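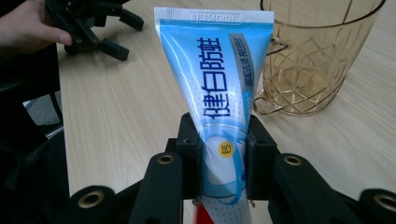

Figure 8.1 A toothpaste tube held upright between the jaws of a hand-held gripper.

Chapter 8
Care and Setup of the Hand-Held Gripper

After completing this chapter, the student should be able to:
Inspect a pair of fingertips and decide whether they may stay in service.
Remove, clean, and refit the fingertips of a two-jaw hand-held gripper.
Set the closed position and check that both jaws travel evenly.
Carry out a hold test with a soft object and record the result.
Prepare a work surface and protect it from damage.

Terms used in this chapter: burr, closed position, fingertip, hold test, insert, linkage arm, play, service card.

8.1 Introduction

The earlier chapters dealt with grippers that are bolted to the end of an arm and driven by a motor. This chapter deals with a gripper that is carried in the hand. The Skornard training gripper is used at every bench in the Jevine course, and each student is responsible for one unit from the first session to the last. The unit has two jaws, each moved by a linkage arm, and a camera that looks out past the fingertips toward the work. Its plastic parts are bolted together, with round brass-colored threaded inserts in several of them. Figure 8.1 shows inserts of this kind on the linkage arms, to either side of the jaws.

A hand-held gripper gets rougher treatment than one fixed to an arm. It is set down, picked up, passed across the bench, and pressed against the table by people who are watching the object and paying little attention to the tool. Wear therefore tends to appear first at the fingertips and next at the joints of the linkage arms. Most of the work described below can be done at the bench with a screwdriver, a soft brush, and a fine file. Parts that fail inspection are returned to the Talebi stockroom with the service card attached.

8.2 The Fingertips

The fingertips of the training gripper are printed parts. They are meant to be replaced, and a unit may go through several pairs over the life of its frame. Since the printed surface comes into direct contact with both the object and the table, its condition decides how well the gripper holds.

Examine each fingertip under a bench lamp before the first grip of the session. Look at the inner face, the raised rim, the screw holes, and the lower edge, in that order. The inner face should be flat across its whole width. A rim that has chipped may be left in place for the rest of the session, provided that no loose piece remains. A crack that runs into a screw hole is cause for immediate removal.

Burrs need separate attention. A burr is a small piece of material that stands out from an edge where the edge should be smooth. It may be left over from printing or raised later by contact with a hard surface. A burr near the inner face can mark a soft package and can hold the jaws slightly apart when they should be fully closed. Remove it with the fine file, using short strokes away from the inner face, and brush the part clean. Do not use a knife.

The lower edge is the part most often overlooked. When the gripper is brought down too steeply, this edge meets the table before the jaws have closed. Small rough spots may be dressed with the file. An edge that has lost its straight line for more than half its width should be rejected.

Figure 8.2 provides practice in this inspection. The jaws are open over the table. Compare the two fingertips, paying particular attention to the side of the right fingertip that faces the gap and to the lower edges of both. Note also the dark gray streaks on the wood at the upper left. Before reading further, write down what you would enter on the service card for each fingertip and for the surface.

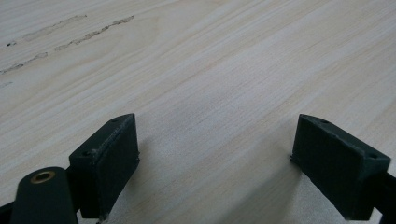 8.3 Removing and Refitting the Fingertips

Place the gripper on its side on a clean cloth with the jaws fully open. Mark the left fingertip with a small piece of tape. The two parts look alike, and they are easily exchanged by mistake.

1. Loosen both screws of the left fingertip by one turn each. Do not take out the first screw while the second is still tight.
2. Remove the screws and place them in the tray.
3. Lift the fingertip straight off its seat. If it resists, check for a screw that has been missed.
4. Brush the seat and wipe it with a dry cloth. Solvents are not permitted on printed parts.
5. Set the new or cleaned fingertip in place and start both screws by hand.
6. Tighten the screws in turn, a little at a time, until the part no longer shifts under thumb pressure.
7. Repeat the procedure on the right side.

An insert that turns along with its screw has come loose from the plastic. Stop work, write the word "insert" on the service card, and exchange the unit. Repairs to inserts are covered in the Ukongate bench manual and are outside the scope of this course.

8.4 Setting the Closed Position

The closed position is the point at which the two inner faces meet without force. Close the jaws slowly over a strip of ordinary writing paper. The paper should be held along the full width of the fingertips, and it should slide out under a light, steady pull. If it is held at one end only, a fingertip is seated at an angle and step 6 must be done again.

Next, open and close the jaws 30 times at an even pace. Watch the linkage arms during this exercise. Both should start and stop together. An arm that lags behind the other usually has play at its joint.

8.5 The Hold Test

A unit is returned to use only after a hold test. The test object should be light, closed, and slightly soft. A capped tube such as the one in Figure 8.1 is well suited to the purpose, as its taper soon reveals jaws that do not meet the object squarely.

Grip the tube near its narrow end, raise it clear of the table, and hold it for a slow count of 51. The tube may bend slightly at the jaws, but it may not turn or slide. Repeat the test with the grip moved up toward the wider part. Record both results on the service card, together with the number printed on the new fingertips.

Students who find that the tube turns in the first test should repeat the paper check in Section 8.4 before changing any part. Section 8.6 takes up the work surface, beginning with the choice of table covering.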